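# About Flindik

Flindik is a small school for people who want to sell food in a simple and honest way. We teach how to plan a menu, how to calculate a price, how to store and pack food, and how to speak with customers when the line is long and everybody is hungry. Our classrooms are in Pustatdale, on the second floor above the old Chatzigeorgiou bakery, and the smell of bread comes up the stairs every morning before eight.

We started with one evening course and one borrowed oven. Today we have two classrooms, one training kitchen and one office that is also the room where we keep the boxes. Last school year 183 students finished a course with us. Most of them live in Pustatdale or in the villages near to it, and many of them work during the day, so we still keep the evening hours.

## How the school began

The founder of the school is Eftychia Lazaridis. She had a snack stand beside the bus station for eleven years and she made, in her own words, every mistake that a person can make with a fryer and a cash box. She bought too many potatoes. She paid too much for napkins. She lost money for a whole summer on a lemonade which everybody liked, and she did not understand why until she wrote all the costs on paper.

When younger sellers began to come to her stand with questions, she answered them between customers. After some time she asked the Chatzigeorgiou family if she could use the empty floor above their bakery on Friday evenings. The family agreed and for the first year they took no rent, only help with cleaning the windows. We are still thankful for this, and we still clean the windows.

The name Flindik does not mean anything. It was the name of a dog that slept behind the stand.

## What we teach

Our main course is called First Counter. It takes ten weeks and it is made for people who have never sold food before. The students learn the rules for storage and hand washing, they learn to write a menu that is short enough, and they learn to count the real cost of one portion. In the last three weeks each student prepares a small menu and serves it to guests at our own counter downstairs.

We also give shorter courses for people who already have a stand, a kiosk or a small café:

- **Price and portion.** Four evenings about costs, weights and how to raise a price without losing your regular guests.
- **Packing and paper.** Two evenings about wraps, cones, lids and bags.
- **The second helper.** Three evenings for owners who want to hire somebody for the first time.
- **Winter menu.** One long Saturday, mostly about soup.

Packing and paper surprises many people. They come to us because they want to learn recipes, and then they find out that a good part of their money goes into the trash together with the packaging. In this course we compare many kinds of sleeves and bags from different suppliers, we ask what the guest will do with the packaging in the first five minutes, and we calculate how much it costs over one season. One of our former students saved 957 dollars in her first year only by changing the size of her bags. 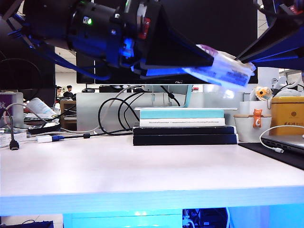 The shorter courses are open to everybody, also to people who did not take First Counter. You can join one of them while your business is running, and we try not to put them in August, when most of our students have their best weeks of the year.

## How we work

We keep the groups small. The teacher should be able to stand next to each student while he or she works, and this is not possible with 20 people in one kitchen. All of our teachers have sold food themselves, and two of them still do it on the weekend.

We do not give grades. At the end of First Counter every student receives a written letter from the teacher, usually one page, with the things that are going well and the things that still need practice. Some students have told us that they keep this letter behind the counter – a little greasy, but easy to find.

Home exercises are short. A typical one is to visit a stand that you do not know, buy the cheapest thing on the menu, and write down what you think the seller earned from it. In the next lesson we calculate it together.

## Fees and the Vinix fund

First Counter costs 300 dollars, and this includes all ingredients, an apron and the course book. A short course costs 80 dollars. You can pay in two parts if this is easier for you, and you do not need to explain why.

For students who cannot pay the full fee we have the Vinix fund. It was made by former students who wanted to give something back, and it pays half of the fee for a few places in every course. Please write to the office before the course begins. The form has only one page, and we can help you to fill it in.

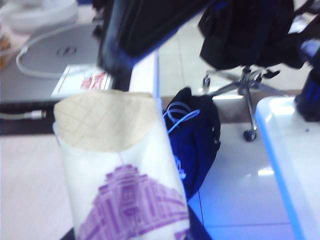 ## Visit us

You are welcome to see the school before you decide. The office is open on weekdays from ten in the morning, and the evening lessons start at six. The entrance is on the side of the bakery, through the green door. Please ring twice – the first ring is often not heard in the kitchen.

If you are hungry, come when First Counter is in its last weeks. The students cook for guests then, the prices are low, and they are happy to hear what you think about the food. There is a box for written comments next to the door, and Eftychia reads them all herself.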